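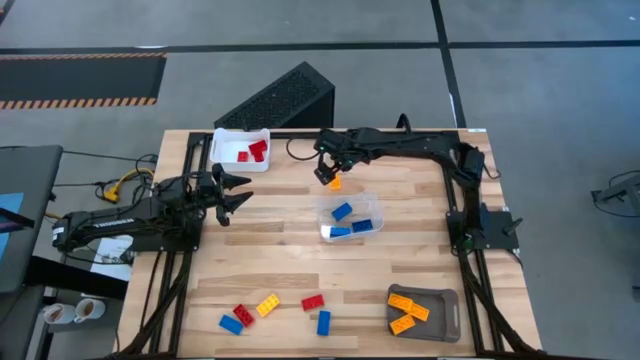
4 从分拣台到示教台:Ilero配件整理岗位的变化

栏目:人机协作 > 工作现场研究
2019-08-28 分享 49 评论 3

4.1 岗位原来的样子

在讲机械臂之前,我们想先花一点篇幅,把这个岗位在引入自动化以前的样子交代清楚。读者若是急着看结果,可以先跳到4.3节,不过我们自己在整理访谈的时候,越往后越觉得,后面许多让人意外的地方,根子都在这一小节里。

Ilero的主要业务是替中小型厂商做配件整理:散装的小零件成批运来,由人按种类、颜色或规格分开,装盒,再发给下游的组装点。分拣组的日常工作在Bouchard厂区的长桌上进行,一批料倒在桌面中间,两侧各坐一位员工,手边摆着几只形状不一的盒子。盒子是逐年攒下来的,有浅有深,有的是从食堂拿来的,有的原先装过别的配件。老员工对盒子很有讲究,浅的放常拿的料,深的放不怕压的料,右手能直接够到的位置留给当天数量最多的那一种。这些规矩从来没有写下来过,新来的人坐在旁边看上几天,慢慢也就会了。

我们第一次去Bouchard的时候,正碰上换班。接班的员工坐下来,先把面前两只盒子对调了位置,才开始干活。我们问为什么,她想了一下,说前面那位是左撇子。这样的小调整在现场记录里随处可见,做的人往往并不觉得自己做了什么,可它确实是这份工作的一部分,而且后来成了自动化过程里最费口舌的一部分。

再有一点也值得提。分拣组的人是聊着天干活的。手上的动作早已熟透,话头可以从家里的事一路说到晚上吃什么,班组长也从不干涉。好几位受访者提到这一点时语气都很亲切,有一位说,她在这里待了这么些年,一大半是为了坐在对面的那个人。我们当时只把这句话当作闲谈记了下来,过后重读,才看出它的分量。

4.2 Buvier项目与示教任务的设计

Buvier是Ilero内部的一个试点项目,目的是让双臂机械设备承担一部分简单的分拣动作。项目组从一开始就决定不请外面的工程公司来编写动作程序,改由分拣组的员工自己来示范:员工操纵机械臂完成一次分拣,系统把整个过程记录下来,积累到一定数量以后用于训练。项目组定下的目标是每类任务1000条有效示范。分拣组里有人自愿报名,也有人是被班组长劝着来试一试的,两种情况都有,访谈中我们分别做了标注。

练习任务用的是彩色玩具积木。选积木的考虑很朴素:颜色分明,夹得住,摔不坏,掉到地上也好找。员工对此的反应倒比我们预想的复杂得多。有人觉得轻松,说像是陪家里的孩子玩;也有人起初颇有些不自在,觉得自己做了这么多年的正经活计,忽然被请来摆积木。一位工龄较长的员工在第一周的反馈表上只写了四个字:“大材小用。”两周以后,她是全组里对机械臂动作挑剔得最细的人,连夹爪落下去的角度都要和项目组争上一争。

图1取自练习任务进行当中的一刻。右侧的机械臂夹着一块橙色积木,离桌面只有一点点距离,左侧那只臂的夹爪张开着,停在白色方盒旁边。白盒里是红色积木,中间的透明盒里是蓝色积木,右下角那只深灰色圆角托盘里则是橙色积木,桌面下半部分还散着几块没有归位的,红的、蓝的都有,另有一块黄的。对没有做过分拣的读者来说,这大概就是一张寻常的任务照片;可是我们把它拿给分拣组的员工看时,他们谈的几乎全是盒子。

第一位说,橙色的托盘放得太远。机械臂在桌子上端夹着料,托盘却在右下角,换了人手,这个来回一天下来肩膀是要疼的。第二位说,黄色的没有盒子,照规矩应当先推到一边,留到最后一起处理,免得它老是挡在别的料中间。第三位关心的是透明盒,说透明的东西在浅色木桌上不好认边,手快的时候容易磕到。她随即又补了一句,不知道机器看透明的东西,是不是也和人一样费劲。这个问题后来由她自己带进了项目组的例会,工程人员听了很高兴,因为他们那阵子也正为这件事发愁。

这几段评论让我们印象很深。员工在看一张别人眼里属于“机器人”的图片时,看到的仍然是一张工作台,并且立刻就拿自己多年的身体经验去衡量它。我们因此在后续访谈里增加了一个环节,请每位受访者先看图,随意讲,讲完了再进入正式的提纲。这个环节原计划只占几分钟,后来常常讲到茶都凉了还没有讲完,而我们也很乐意听下去。

还需要说明的是任务摆放的问题。项目组出于训练上的需要,要求每次示范之前都重新打散桌面上的积木,并且不时更换盒子的位置。这样做在技术上很好理解,在员工那里却恰恰和他们的习惯相冲突。分拣的本事有一大半体现在把台面安排妥当,安排妥当之后手才会快;现在却要求他们一次又一次地把安排好的东西弄乱。有人开玩笑说,这活儿是白天织布、晚上拆线。项目组后来做了一点让步,允许员工在一部分示范里按自己的心意来摆盒子,并把这些示范单独编为一组。从员工的角度讲,这个让步比任何动员讲话都管用,报名参加下一轮练习的人明显多了起来。

4.3 示教岗位上的身体与注意力

从分拣台转到示教台,最先变化的是身体。原来的工作坐着做,手的动作小而快,累在手指和手腕;操纵机械臂的时候,动作必须放慢,胳膊要悬着,累的地方往上移到了肩和背。几位员工在头几天都抱怨过肩酸,项目组随后把单次练习的时间缩短,中间加了休息。有意思的是,员工自己给出的办法比项目组的办法更细致。她们很快摸索出在哪一个姿势下可以把手肘靠一靠,在哪一段动作里可以喘一口气,又把这些门道教给后来的人。没过多久,示教台也像当初的分拣台一样,有了一套没有写下来的规矩。

其次变化的是注意力。员工普遍反映,示范的时候没有办法聊天。手生是一方面,更要紧的是知道自己的每一个动作都会被记下来。有一位受访者打了个比方,说原来干活像在自家厨房里切菜,如今像在别人面前切菜,刀还是那把刀,心里却总悬着一点什么。另一位说得更直接,她怕自己的坏毛病被机器学了去。我们追问是什么坏毛病,她不好意思地笑了,说她夹东西之前习惯先在旁边点一下,像是打个招呼。工程人员检查了她的示范,发现确实有这样一个小小的停顿,几乎每一次都在。

围绕这个停顿,项目组内部有过一番讨论。有人主张请她改掉,动作干净了,数据也整齐;也有人主张留着,说不定这一下正是她抓得稳的原因。最后采取的办法是两种都录。她本人对这个结果很满意,倒不在于哪一种更好,她高兴的是有人当真把这一下当作一件事来谈。在分拣组的时候,从没有人注意过她怎么拿东西,连她自己也没有留意过。

我们在观察期间共记录了358段示教过程,其中324段画面与操作日志完整,可以用于后面的编码分析。编码时,我们把员工在示范间隙的言语和动作也一并纳入,包括重新摆放盒子、向同伴请教、对着机械臂自言自语,等等。自言自语的数量之多,是我们完全没有料到的。员工会夸机械臂,会埋怨它,会在它夹空的时候替它叹一口气。有一位员工称左侧的臂为“懒的那个”,因为在她的任务里左臂大部分时候只是等着。这些话单独看都很琐碎,放到一起,却能看出员工是怎样一点一点把一台陌生的设备安放进自己的日常里去的。

关于场地,也需要交代几句。示教工作没有放在Bouchard,项目组在Fovberg另外布置了一处开阔的实验场地,分拣组的员工轮流过来。地面是光滑的灰色水泥地,大半面墙都是高窗,白天光线极好。对习惯了厂区日光灯的员工来说,光是这一点就足以让人心情舒畅,有几位在访谈里专门提到窗户,说坐在这里知道外面是什么天气。当然也有不方便的地方:路上要多花时间,中午吃饭不如厂里热闹,而且这里的人说话用的词,头几天听起来总是隔着一层。

图2是从机械臂夹爪处的小相机看出去的样子,前方近处是夹爪的两根黑色手指,往后是木质台面,再往后便是整个房间。我们选用它,是看重它把工作台和周围的人一起收了进来。左侧有一位深色短发的人正俯身在一张工作台前,只露出一部分,台上并排放着三台黑色的机械臂装置,亮着小小的绿色指示灯,后面还坐着一位深色长发的人,朝工作台这边望着。右侧另有一只深色机械臂,旁边是一件亮蓝色的、看上去像布料的柔软物件。靠窗的桌上放着显示器和打开的笔记本电脑,还有一只黄色的小杯子。

员工看到图2时的反应和看图1时很不一样。他们不大谈夹爪,也不大谈那件蓝色的东西,谈的是人和人之间的距离。在Bouchard,两个人隔着一张桌子对坐,抬头就能看见对方;而在这样一间屋子里,工作台之间空出大片的地面,要同人说句话得站起来走过去。一位员工看了好一会儿,说这里真宽敞,停了停又说,宽敞得有点冷清。另一位却很喜欢,她说在厂里坐得太近,连对方咳嗽一声都要跟着操心,到了这边,反而能安安静静地想一想手里的动作。

图2 从夹爪处的相机看到的示教场地,近处为夹爪手指与木质台面,远处为工作台、窗户与室内人员。

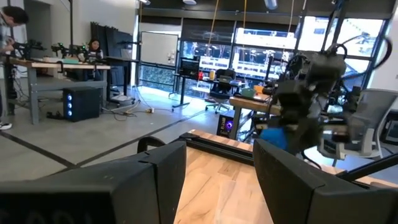 4.4 同伴关系与话语权的变化

距离的问题引出了本节最后要讨论的一组发现。分拣组原有的同伴关系建立在对坐、聊天和互相照应之上,示教工作把这三样都打散了一些,然而也生出了几种新的来往。最常见的一种是“看别人的”。员工可以在屏幕上回放彼此的示范,于是坐了许多年对面的两个人,头一回仔细看清了对方是怎么干活的。有一对老搭档在回放时争论起来,一个说对方放料太轻,一个说对方放料太响,争到后来两人都笑了,约好下一轮互换手法试一试。换过之后,两人都说别扭,又都承认学到了一点东西。

第二种新的来往发生在员工与工程人员之间。开始时工程人员讲解,员工听着,偶尔点头。到了项目中段,例会上的提问有相当一部分来自员工,内容也越来越具体,比如夹爪应当从积木的长边夹还是短边夹,两只臂同时要往中间伸的时候谁让谁,料滚到桌沿外头去了算不算一次失败。最后这一个问题让大家讨论了整整一个下午。员工的看法是,料掉了捡起来接着分,活儿照样是做完了的,在厂里谁也不会把这个叫作失败。工程人员起初坚持要剔除这类记录,后来同意另设一个类别保存。我们在会议记录里看到,这个类别的名称用的就是员工的原话,叫“捡起来接着做”。

并非所有的变化都让人愉快。有受访者坦白地谈到,她一边教机械臂,一边不免要想,教会了以后自己做什么。Ilero的管理层在项目启动时承诺,试点期间不减少分拣组的岗位,参加示教的时间按原工资计算。员工对这个承诺大体是相信的,可是承诺有期限,到12月就要重新商定,所以越临近年底,这类话题在休息时出现得越多。一位员工说,她不怕换活儿,怕的是换了以后没有人再来问她盒子该怎么摆。我们觉得这句话很值得设计者听一听,也把它原样转达给了项目组。

也有人用另一种眼光看待这件事。一位临近退休的员工把自己的示范看作一种留念,她说家里没有人愿意学她的手艺,现在倒有一台机器天天跟着她的手走。她每次录完都要回看一遍,不满意的就主动要求重录,尽管项目组再三说已经足够好了。分配给她的任务并不比别人多,可她在Fovberg停留的时间总是最长。工程人员渐渐也习惯了,收工前会多留一会儿等她。

年纪较轻的几位员工则把示教看作一条可能的出路。他们学得快,很快就不满足于只做示范,开始帮着检查记录、标注失败的原因,有一位还自己画了一份台面布置的草图,把常用的几种盒子位置编了号,方便换班的人照着摆。项目组采用了这份草图。不过这里也出现了一个我们认为需要留意的问题:检查和标注的工作在岗位说明里没有对应的条目,工资上自然也没有体现。年轻员工愿意做,眼下是出于兴趣,日子长了会怎样,很难说。班组长已经注意到这一点,并在和我们的谈话中两次主动提起,希望能在下一次商定岗位时一并解决。

老员工与年轻员工之间因此也有过一点小小的摩擦。老员工的示范慢而稳,年轻人标注时有时会记上“多余动作”,被记的人看见了,心里总归不太舒服。后来大家商量出一个办法,标注之前先请示范的人自己讲一遍,为什么在这里停,为什么从那边绕。讲过以后,有些“多余动作”就改了名目,有些仍然保留,但记下来的话语气和缓了许多。我们旁听过几次,场面很有分拣组从前的味道,几个人围着一块屏幕,讲着讲着就讲到别的事情上去了,过一会儿再有人把话头拉回来。

4.5 关于材料的几点说明

本节所用的访谈均在员工知情并同意的前提下进行,凡是可能辨认出个人的细节都已经做了改动。Bouchard厂区的观察在前,Fovberg的观察在后,两处的记录由不同的观察者分别整理,再交叉核对,意见不一致的地方一律回到现场笔记,仍不能确定的就不采用。图1与图2只用来引出受访者的谈话和说明工作环境,没有进入编码。员工对图片的评论在正文中多为转述,个别词句保留了原样,包括那些在书面语里略显啰唆的地方,我们舍不得删。

编码类别的完整列表以及看图环节的引导语收在附录B。下一轮访谈安排在新的岗位商定之后,届时会优先回访本节中提到的几位员工,请他们重新看一遍同样的两张图。

阅读 358 分享 49 评论 3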